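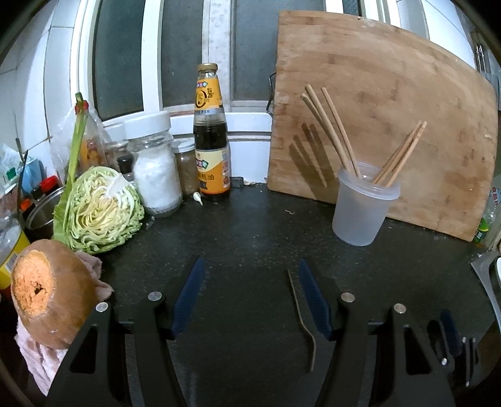 3.2 Utensil storage on the counter

Figure 5. Counter with chopsticks standing in a frosted tub, an upright bamboo cutting board and a tall glass sauce bottle.

Storage of small utensils was recorded in 39 home kitchens during the Kinditz survey. An item was coded as "contained" if it stood or lay inside a vessel, and as "stray" if it rested directly on the work surface. Drawers were coded separately (Section 3.4).

Chopsticks were the utensil most often kept in a vessel that had not been sold for the purpose. Tubs, jars and drinking glasses all occurred. In the counter shown in Figure 5, the tub is translucent with a raised clear rim, and the sticks lean outward in two bunches, one reaching higher than the other. A single thin brown stick on the countertop was coded as stray. Its material was not coded.

Cutting boards were stored upright in most kitchens. The board in Figure 5 rests against the wall and window behind the tub. Joined strips are visible, along with darker patches and a worn spot on the top edge. Under the Meng wear scale, which runs from 0 to 5, marks of this type are scored by location only, and depth is ignored.

Bottles were counted as part of the storage group when they shared the counter with the utensils, regardless of distance. This rule differs from the one used in the Mudiver study, where a bottle had to be within reach of the vessel. Applying the Mudiver rule to our data removed 9 bottles from the count and changed the group type of 2 kitchens. Both counts are reported in Table 2.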